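Packaging Returns at the Viltthorpe Distribution Center: Speaker Notes
Keltik Logistics Forum, February session

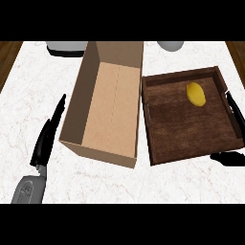 Open cardboard box on a marble countertop (computer rendering).

14 shares | 2 comments

Opening. Thank the hosts. State that the talk covers the reuse of shipping cartons between the Viltthorpe center and its retail customers. Questions are held until the end.

Background. Before the program, cartons were used once and baled. Manzano stores had no place to keep them flat, and drivers had no instruction to collect them.

The trial. It ran for 36 weeks on 2 delivery routes. Stores returned 2,494 cartons in usable condition. Pause here - the audience will want to write this down.

Inspection. Returned cartons are checked for crushed corners, torn seams, and old labels. A carton with a soft base is recycled. Refer to the Rustel handling guide, section on stacking.

Costs. Collection adds 40 minutes to each route. Explain that this time was absorbed by moving the first departure to 5:30 a.m. Do not discuss contract rates.

Open issues. Label removal remains slow. Smaller stores have asked for a lower minimum bundle size, and a decision is pending.

Close with the contact slide. Printed copies of the store instructions are at the registration desk.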